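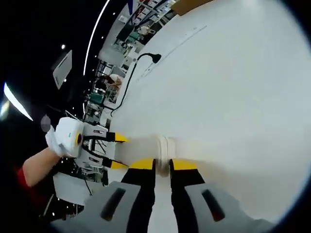
Ticket 3210: Heat pump dryer stops mid-cycle, shows E8, drum full of damp towels
Product: Vorska Grendolon, 8 kg
Opened by: Aishwarya Varghese
Status: Closed

Hi all, I'm hoping somebody can help because I have read the manual front to back (twice!) and I'm no closer. My Grendolon has started quitting partway through the cotton program. It runs fine for a while, beeps three times, puts E8 on the display and then just sits there with the light on inside the drum. If I switch it off at the wall and give it ten minutes it'll start again, and then it quits again at more or less the same spot.

What I've done so far: cleaned the lint filter (both halves), emptied the water tank, wiped the moisture sensor bars with vinegar, and run it with only four towels in it. No change. The manual says E8 is "condensate fault, contact service" and that's the whole entry. Service wants a fee just to come out and look, and the machine is two months out of warranty, naturally.

It's in a closet off the kitchen, on top of the washer, if that matters. The tank fills up maybe a third of the way before it stops.

Aishwarya

Reply from Helmut Buschmann, support

Hello Aishwarya, thanks for the detailed report. On this model E8 means the float switch in the sump says the water is too high. The pump should be lifting water from the sump up to the tank at the top. Could you tell me two things please. First, do you hear a short hum every few minutes while it runs? Second, is the machine level front to back? Stacked units often end up tipped a little.

Please also send the firmware number. Hold Start and Delay together until four digits come up.

Reply from Aishwarya Varghese

Firmware says 1481. I stood in the closet with my ear against the side panel for half an hour (my family thinks I've lost it) and yes, there's a hum, but it goes on way longer than I'd call short. Kind of a hum with a gargle in it. And then right before the E8 it hums nonstop.

Level: the bubble was off toward the back! Not by a lot. I turned the rear feet up until it was centered and ran another load and I was so hopeful, and it stopped at the 50 minute mark again. So it's level now, and still broken.

Reply from Helmut Buschmann, support

1481 is current, so nothing to update there. A long hum with gargling means the pump is turning but not moving much water. It's usually lint in the sump or a kinked hose behind the tank. Unplug the machine, take off the lower front cover, pull out the heat exchanger screen and shine a flashlight down behind it. You should see the sump on the left. Have towels ready, there will be water.

Reply from Tetteh Ayaaba

Jumping in, I had the same thing on the older Lindemann and it was the hose. There's a clip at the back that lets go and the hose folds over on itself. Worth a look before you start taking the bottom apart, it's only two screws up top.

Reply from Aishwarya Varghese

OK, update, long one, sorry.

Hose first, thanks Tetteh. Two screws, slid the lid back, and the clip was fine and the hose was fine. I blew through it and it was clear. So down to the bottom I went. The cover came off easily, the screen did not, it has a tab on the right that you have to push in while you lift and I wish the manual mentioned it. Behind it was a gray felt pancake of lint sitting in water. I got most of it out with kitchen tongs and then sucked up the rest with my neighbor's wet vac. I got out 500 ml, measured because I was curious, and that's not counting what went on the floor.

There was also a bread bag clip in there. No idea.

Put it all back, poured a cup of clean water into the sump to test the pump, and it hummed for a few seconds and quit. I ran the cotton program with a full load, and it went all the way to the end! Tank nearly full, towels dry. I've now done four more loads and no E8.

One question, how often am I supposed to be cleaning down there? The manual only talks about the filter.

Reply from Helmut Buschmann, support

Very good. Screen every month, and look into the sump twice a year, more often if you dry a lot of towels. I've passed on your note about the tab to Wiebke Grube, who handles the manuals.

Closing this one. Reply here within 14 days if it comes back and the ticket will reopen.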